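1/9 Kurzer Fehlerbericht aus dem Teleop-Projekt in Steditz, falls jemand dasselbe Problem hat: Der rechte Greifer ist beim Falten mit 58 mm Versatz in die Tischplatte gefahren. Kein Personenschaden, ein Fingerpad hinüber.

2/9 Aufbau: Handgelenkposen über quadratische Marker an Armbändern, Kopfkamera, Retargeting auf den Zweiarmer. Software ist unser Nivby-Stack, Release vom November, unverändert.

3/9 Erster Verdacht war die Kalibrierung. Falsch. Reprojektionsfehler unauffällig, Extrinsik zweimal neu gerechnet, gleiches Ergebnis.
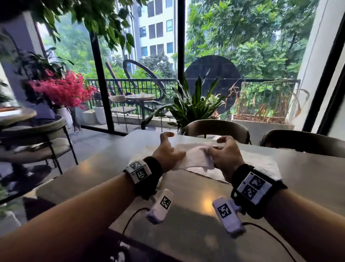
4/9 Im Log der betroffenen Episode springt die Pose des rechten Handgelenks ab Frame 754. Vorher sauber, danach kippt die Normale der Markerebene hin und her. Klassische Mehrdeutigkeit bei planaren Markern unter flachem Blickwinkel.

5/9 Der Filter hätte das abfangen müssen. Hat er nicht — die Sprungschwelle galt nur für Translation, Rotation lief ungeprüft durch. Über den Hebelarm bis zur Fingerspitze wird daraus der Versatz.

6/9 Zweiter Fehler, unabhängig davon: Die Kraftabschaltung am rechten Arm stand noch auf 42 N, ein Wert aus den Tests in Wimamberg. Für Textil auf harter Platte viel zu hoch.

7/9 Margaux Lemaire hat den Sprung offline nachgestellt. Von 968 Episoden im Bestand prüfen wir jetzt alle auf Flips. Betroffene Abschnitte werden maskiert, der Rest bleibt drin.

8/9 Änderungen: Rotationsschwelle pro Frame, Plausibilitätsprüfung gegen die zweite Markerlösung, bei Konflikt Halt statt Interpolation. Untergrenze für z fest im Controller, nicht mehr in der Config.

9/9 Patch liegt im Branch "mallet". Offen ist die Latenz der Prüfung, auf dem alten Rechner reicht sie knapp nicht. Messwerte kommen im Dezember.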